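Office refrigerator

An office refrigerator is a household or compact refrigerator kept in a workplace for the shared or individual use of the people who work there.
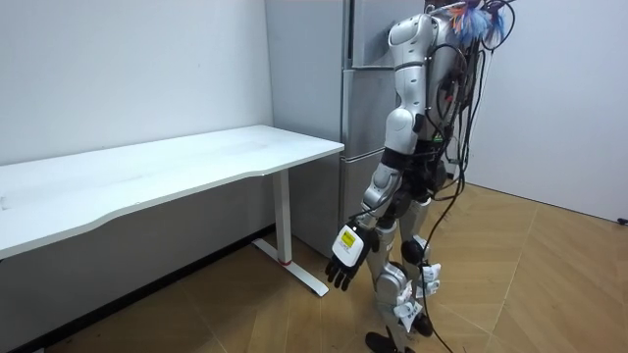

Most office refrigerators are ordinary domestic models. They are used to store packed lunches, milk for coffee, soft drinks and, less often, medicines that must be kept cold. Commercial units with glass doors are found mainly in larger cafeterias.

Types

Compact models stand under a counter or beside a desk and serve one person or a small team. Full-height models have a separate freezer compartment and are usually shared by a whole floor. White was long the standard finish. Silver and stainless steel finishes became common later, partly through their use in home kitchens.

Placement

A refrigerator may stand in a break room, in a corridor or in the work area itself. Manufacturers generally call for a level floor and a gap behind and above the cabinet so that heat can escape. On parquet and other wood floors, a mat or tray is often laid under the feet to protect the surface from dents and leaks. The appliance is normally plugged directly into a wall outlet, and the door should open fully without striking nearby desks.

Shared use

Many workplaces post rules for shared refrigerators. Typical rules require that food be labeled with a name and date and that unclaimed items be thrown out on a set day. In "The Common Shelf," a study of 25 small offices, Rosalind Abernathy found that written rules were followed more closely where one person had charge of cleaning. Hazel Alcantara later questioned this result, noting that 2 of the offices had replaced their refrigerators during the study.

Food safety

Perishable food should be held at or below 40 degrees Fahrenheit. Frequent door opening raises the inside temperature, and a small thermometer on the middle shelf is often recommended. Spills should be wiped up promptly with warm, soapy water.

See also

Break room
Desk
Food storage
Lunch box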